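Your Listing Site Doesn't Need Another Widget

I sold houses for eleven years before I moved over to running the office side of things, and in that time I've signed up for (I went back through my email to check) more website add-ons than I have fingers. Home value estimators, mortgage calculators, a thing that made a little cartoon house bounce in the corner until you clicked it. I paid for all of them, month after month, and I'd like to talk you out of doing the same.

What set me off was a renewal notice from Gundik, the company that hosts our brokerage site. It's a decent host, I have no complaints about uptime, and the listings load fast. But the notice came with a bundle offer: an upgraded map search, a neighborhood report generator, a pop-up that asks visitors for their phone number after the third listing they view. All for $461 a month on top of what we already pay. My first instinct was to say yes, because the map really is pretty!

Then I did something I should have done years ago and looked at where our clients came from. We closed 5 sales in December, which for an office our size in a slow month is nothing to sneeze at. Two were past clients. One was the sister of a past client. One walked in off the street because she liked the planters out front. The last one did come through the website, and when I asked him what he'd used, he said he'd found our phone number at the bottom of the page and called it.

I'm not saying websites don't matter. Of course they do. People look you up before they call you, every single time, and if your site looks abandoned they'll move on to the next office down the road. What I can't get past is how much of what we're sold is built to impress us, the agents, at a demo. I've sat through so many of those demos. Somebody shares their screen, the map swoops in over a fake suburb, and everyone in the room goes ooh. I go ooh too. I'm easy.

Orathai Nuchit, who I shared a desk with back when we were both new, took the opposite road. Her site has her listings, her phone number, a page for each part of town she works in, and that's it. She writes those town pages herself. The one on Rukside tells you which streets flood, where the school bus turns around, and why the houses on the north side have such strange driveways. I've lived near Rukside half my life and I learned things from it. Buyers print it out and bring it to showings with their notes all over it!

Now compare that with the neighborhood report generator in my bundle. I tried the free version on Musov, where I know practically every corner, and it told me the area was "vibrant" and had "convenient access to amenities." It listed a grocery store that closed before my daughter started high school. You couldn't pay me to hand that to a buyer.

And the phone number pop-up, oh boy. I know the argument for it, because Bujar Softić has made it to me across many lunches: a lead you don't capture is a lead you lose. He told me his own site collected 942 phone numbers last year. I asked how many of those people picked up when he called, and he changed the subject to soup. I get why it feels good to see a big number in your dashboard. But I've been on the other side of those pop-ups while shopping for a condo for my mom, and I typed in a fake number every time. So does everybody I've asked.

If you've got $500 sitting in your marketing budget, here's where I'd put it. Hire somebody who can take a decent photo of a dark kitchen. Pay a high schooler to go through your old listings and fix the dead links (ours were a mess). Spend an afternoon writing down what you know about one neighborhood, the good and the annoying, and put it up under your own name. Then open your site on your phone, on bad signal, in the parking lot, and see how long it takes before you can tap the number to call.

I turned the bundle down. The rep was very nice about it and offered me the first three months free, and I'll admit I wobbled. I may yet go back for the map someday. But for now we've got a plain site with a big phone number on it, and I'm halfway through a page on Musov that already has more in it about parking than any sane person could want.

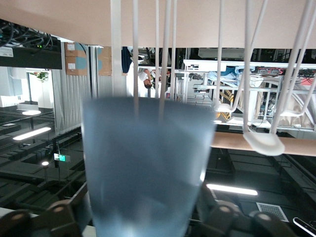 Ermira Mladenović: I'm with you on the pop-ups, but I'd stick up for the map search. Half my buyers are moving from out of state and they don't know one street name from another, so drawing a circle around the new job is how they start. I dropped everything else from my package last spring and kept that one piece, and I'd pay for it again. Please do post the Musov page when it's finished, parking and all.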